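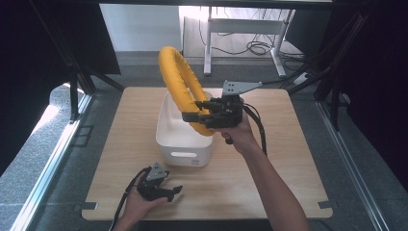 Figure 3. Hand-held gripper station during the July open day, with the padded ring held at the mouth of the bin.

4.2 Visitor sessions

The second set of recordings was made at the Huanca open day, where visitors were invited to try the hand-held grippers after a short demonstration by Efraín Taipe. Each visitor stood at the table and worked with 2 grippers, one in each hand. The task was the same for everyone: move the yellow ring between the bin and the tabletop. In Figure 3 the right gripper is closed on the lower part of the ring while the left one is open, low over the front of the table.

We collected 591 attempts from 143 visitors. No visitor was given more than a minute of practice, and staff gave spoken help only when asked. Attempts in which a visitor let go of a gripper were kept in the set and marked — they are treated separately in Section 5.

The ring was chosen for its size. Many visitors first tried to pinch it with one gripper and then changed to two when it began to swing. Children under twelve used a lower table and are left out of the counts given here. The demonstration was repeated every hour until the room closed at 4 p.m.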